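The Gripper That Forgot What Closed Meant

I owe the three people who read this thing an explanation for the silence since November. I have been folding laundry. I have folded more laundry this winter than in the previous decade, and 213 of those folds have had to be thrown away.

Some background for anyone who came for the bread posts. I do paid collection work with hand-held grippers, two of them, one per fist. You do ordinary chores with them, the recordings get uploaded, and somewhere a robot arm learns to fold a T-shirt from me, which is a little like learning to drive from my uncle. The project I'm on is called Stadness. The hardware and the upload software come from an outfit called Stenusari, and my contact there is Jawad Marwat, a patient man who signs every message with his full name, including the ones that only say "ok."

The fault started small. I'd finish an hour of folding, upload, and get a batch report back with most rows green and a few rows marked WIDTH. That means the recorded opening of the fingers didn't make sense. The wrist was where it should be, the pictures were sharp, but according to the log my right hand had been holding a shirt with the fingers wide open. Good trick if you can do it.

I assumed I was sloppy. You squeeze a trigger for an hour and by the end you're squeezing it the way you shake hands with a dentist. So I squeezed harder. The next batch had more WIDTH rows, and I had a sore thumb.

Jawad Marwat suggested recalibrating. The routine goes: open all the way, hold, close all the way, hold, repeat until the beep. I did it before every session for a week. It helped for the first few minutes each time, and then the numbers wandered off again, always in the same direction. The software thought the fingers were a bit more open than they were, then a bit more, and by the end of a long session it had lost track of the concept of closed.
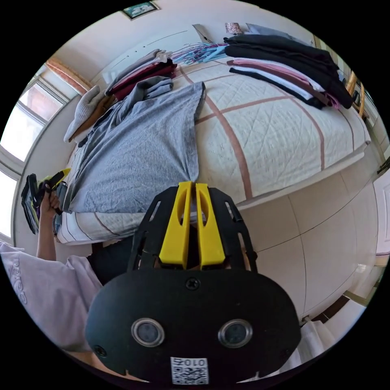 The thing about folding is that it's nearly all pinching. If you were recording someone moving boxes, you could be off by the thickness of a sleeve and it wouldn't matter. With a T-shirt, the thickness of a sleeve is the whole job. You pick up one layer or you pick up two, and a robot that learns from a log with the wrong width in it will reach down, close on air with great confidence, and fold nothing. Jawad Marwat sent me a clip of exactly that. A test arm at their end had been trained on a mix of everybody's sessions, mine included, and it came down over a shirt, stopped well short of shutting, lifted, and went through the rest of the fold in mime. It placed the imaginary shirt on the imaginary stack. I've watched it more often than I've watched some movies I paid for.

They couldn't say it was my data that did it. They also asked me to stop uploading for a while.

So I took the thing apart, with permission, on a video call at 7 in the morning. I'd like to report a melted wire or at least a spider. What I found was lint. A gray felt washer of it, packed in where the finger slides along its rail, on the right gripper only. The left one had a little fluff and was otherwise fine. My right hand does the pinching and my left mostly holds things down, so that part made sense as soon as I saw it.

The lint by itself wasn't the problem, which took us another two evenings to work out. The finger could still close on fabric. It just took more force, and the extra force went into the small clamp that ties the slide to the position sensor. That clamp is held by one set screw. Every hard squeeze let it creep a hair. Recalibrating reset the zero, and then I'd squeeze some more and it would creep again. All my conscientious extra squeezing in the early weeks was the single worst thing I could have done to it. I have told Jawad Marwat this in writing and he replied "ok."

The software has a check for this, or believed it did. Before each recording it asks you to close the fingers and confirms they read near zero. But it ran the check only at the start, when mine still passed, and never again until the next session. A long session could drift as far as it liked. There are 3,797 folds under my name in the Stadness set, and somebody had to go through the long sessions and decide where each one stopped being trustworthy. That somebody was partly me, at my kitchen table, pressing the right arrow key. The 213 I mentioned are the ones past saving. Another bunch got trimmed or patched by measuring the fingers from the pictures, which is apparently possible if the light is decent.

It seems I'm not the only one. Abbasi, who collects for the same project and does almost nothing but towels, had the identical drift and had been told it was his grip. Towels shed like sheepdogs. He'd been blowing the rails out with a hair dryer, and I think that mostly relocated the problem deeper inside. The collectors over in Bilton, who do dishes, never saw a single WIDTH row, and were a bit smug about it in the group chat until their own issue showed up, and it's a wet one, and I'll let them tell it.

Changes so far. The session length is capped at 60 minutes. The close check now runs again at the end and throws a warning if the two readings disagree. I brush the rails with an old toothbrush when I swap hands for a break, and there's a stripe of paint across the set screw, so if it turns I can see the line break. The stripe was Abbasi's idea. A redesigned clamp is supposed to be in the mail and has been supposed to be in the mail for a while.

I've also gone back to squeezing like a normal person. My thumb is better. The test arm, I'm told, now gets hold of the shirt most of the time and drops it during the second sleeve, and so far they haven't found a way to connect that to me.

Bread post next, if I can find the starter. It was behind the pickles.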